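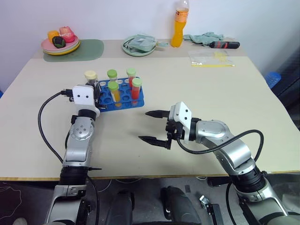
Inicio Montaje Cableado Puesta en marcha Calibración Mantenimiento Descargas

6. Puesta en marcha de la celda bimanual Gusik

Este capítulo cubre el montaje de los dos brazos sobre una mesa de taller, el guiado de cables, la referencia de cada eje y la primera rutina con gradilla. Se presupone que la fuente y la controladora Plusura ya están instaladas según el capítulo 5. La celda de referencia es la del taller compartido Isero, en Zamora; las posiciones de reposo de este manual se tomaron allí, con ambos brazos entrando por el borde delantero de la mesa y la gradilla azul junto a la pinza izquierda. Otras disposiciones son válidas, pero obligan a repetir el apartado 6.3 completo.

6.1 Preparación de la mesa

1. Compruebe que el tablero no cabecea al apoyar el peso de una persona en el borde delantero.

2. Fije las bases y apriete las mordazas en dos pasadas, primero a mano y después con llave.

3. Despeje la zona de trabajo común a los dos brazos. Los objetos que deban quedarse en la mesa se llevan al fondo, pegados a la pared.

4. Marque con lápiz la posición de las esquinas de la gradilla. No use cinta gruesa: levanta la base y altera la altura de agarre.

Nota. La gradilla no se atornilla en esta fase. Si un dedo la golpea, conviene que se desplace antes de que sufra la pinza.

Precaución. No deje herramientas ni bolsas dentro del alcance de los brazos durante la búsqueda de referencia. El movimiento es lento, pero no detecta obstáculos.

6.2 Guiado de cables

1. Lleve el cable de cada pinza desde la muñeca hacia atrás, por el exterior del brazo, con un bucle holgado a la altura de la muñeca.

2. Con la alimentación desconectada, mueva a mano cada articulación hasta sus dos topes. El bucle no debe tensarse ni entrar entre dos eslabones.

3. Sujete el cable con bridas solo en los eslabones largos. Deje libres los anillos negros de las articulaciones.

4. Pase los cables de alimentación por debajo de la mesa y sepárelos de los de datos.

Precaución. Un cable corto en la muñeca falla por fatiga en el conector. Los primeros síntomas son cortes de comunicación intermitentes en una postura concreta. Sustituya el cable; no lo estire.

6.3 Referencia de los ejes

1. Coloque ambos brazos en reposo, con las pinzas por encima del tablero y sin tocarlo.

2. Conecte la alimentación y espere a que el indicador de la controladora quede fijo.

3. Ejecute la búsqueda de referencia del brazo izquierdo. El derecho permanece frenado.

4. Repita con el brazo derecho.

5. Abra y cierre cada pinza 3 veces sin carga. Anote la lectura de apertura máxima de cada una en la hoja de la celda.

6. Guarde los valores. El número de la ranura de memoria de la celda de Isero es el 74; en instalaciones nuevas puede usarse cualquier ranura libre.

Nota. Si la lectura de apertura cambia entre ciclos, revise el tornillo del dedo superior antes de modificar ningún parámetro. Nilmini Miah documentó este fallo en enero, tras varias calibraciones repetidas sin necesidad.

6.4 Primera rutina: extracción de un tubo

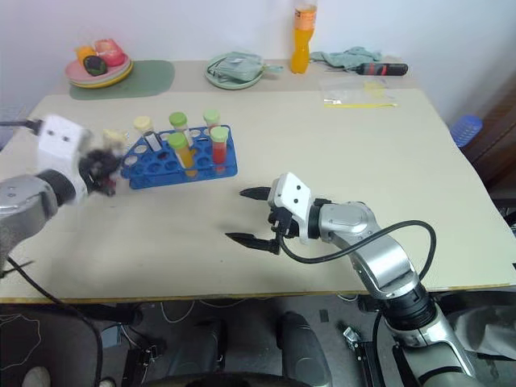 La rutina de extracción trabaja con un solo brazo activo. El otro espera con la pinza abierta y no recibe consignas hasta que termina el ciclo. En la celda de referencia extrae el brazo izquierdo, y el derecho aguarda a la derecha de la gradilla con los dos dedos separados y apuntando hacia ella. Esta postura de espera deja libre la trayectoria vertical del tubo y se recomienda como punto de partida.

1. Cargue la gradilla con pocos tubos y deje orificios libres entre ellos. Todos deben estar tapados.

2. Use tapones de color distinto al de la gradilla. Los verdes y los crema se distinguen bien sobre el azul.

3. Seleccione el brazo activo y limite la velocidad al valor 300 del menú de movimiento.

4. Lleve la pinza a la vertical del tubo con el mando manual y baje hasta que los dedos rodeen el tapón.

5. Cierre la pinza con el umbral de fuerza más bajo. Suba el umbral paso a paso solo si el tubo resbala.

6. Eleve el tubo en línea recta hasta librar la gradilla. No inicie ningún giro de muñeca antes de ese punto.

7. Devuelva el tubo al mismo orificio y abra la pinza.

8. Grabe la trayectoria y reprodúzcala sin intervenir, con la mano en la parada de emergencia.

Precaución. Un tubo inclinado en su orificio desplaza el tapón respecto a la posición grabada. Enderécelo a mano, con los brazos detenidos, antes de reproducir la trayectoria.

Precaución. Emplee agua con colorante alimentario para las pruebas. No utilice reactivos en esta celda - carece de bandeja de contención.

6.5 Límites de la rutina grabada

La trayectoria es válida mientras no se muevan las bases ni la gradilla. El registro interno admite 3000 puntos por trayectoria; al superarlos, la controladora descarta los últimos sin aviso. Itziar Villanueva mantiene la tabla de códigos de error, que figura en el capítulo 9. Tras cualquier colisión, repita 6.3 desde el paso 1 y compruebe la apertura de las dos pinzas.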